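Chapter 7
Hand-Held Grippers and Demonstration Kits

7.1 Why start with a tool you hold
7.2 The parts of a kit
7.3 Reading a supplier's data sheet
7.4 A buyer's comparison
Review problems

By the end of this chapter you should be able to describe what comes in a typical demonstration kit, match a finger type to a set of household objects, and work out the full cost of a kit over its first year of use.

In Chapter 6 we priced a complete arm, with its controller, base and safety gear. Many groups don't need all of that at the start. What they need is a record of how a person picks things up and puts them down, made with the same kind of fingers the arm will use later. A hand-held gripper does this job. The operator holds the handle, closes the fingers on an object, moves it and lets go, while a camera on the tool records the work.

Suppliers sell these tools in different ways. Trondgate sells its gripper as a boxed kit, with the camera mount, spare finger pads and a wrist strap included, at a list price of $1,799. Grilo rents a similar tool by the month and charges for processing the recordings. Zitley sells only the fingers and the pads and leaves the handle to the buyer. We will come back to all three in Section 7.4.

The case that runs through this chapter comes from Yi-chun Lui, who reviewed hand-held kits for a small firm that planned to automate the packing of pharmacy orders. She tried each kit in ordinary kitchens instead of a lab, on crowded tables, with the kinds of items the firm shipped. Soft packs got the most attention. A rigid box gives the fingers two flat sides to press on. A soft pack changes shape when it is squeezed, and the contents can slide to one end.
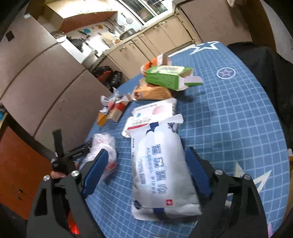

Figure 7.1 Gripping a pack of alcohol wipes with blue-padded fingers. The tool has a strap at the handle.

The pads matter more than most first-time buyers expect. A pad that is too hard will hold a box well and let a soft pack slip. A pad that is too soft wears out early, and worn pads are the most common reason for throwing away a recording. Lui logged 367 grasps with one kit before she changed its pads, and her notes list the object, the grip direction and the result for each one. Part of that log is printed in Section 7.3, where you will use it to check a supplier's claim about pad life.

Weight is the other figure to look for. A tool that feels light in the showroom can be tiring after an hour, and a tired operator moves differently — the recordings show it. Lui took a break after every 10 minutes of recording and wrote down the time. Some data sheets give the weight without the camera or its mount, so read the footnotes before you compare two products.

Before you go on, look up the data sheet for any hand-held or arm-mounted gripper. Write down its maximum opening, its weight and the material of its finger pads. If one of these is missing, note that too. You will need the sheet for Problem 2 at the end of the chapter.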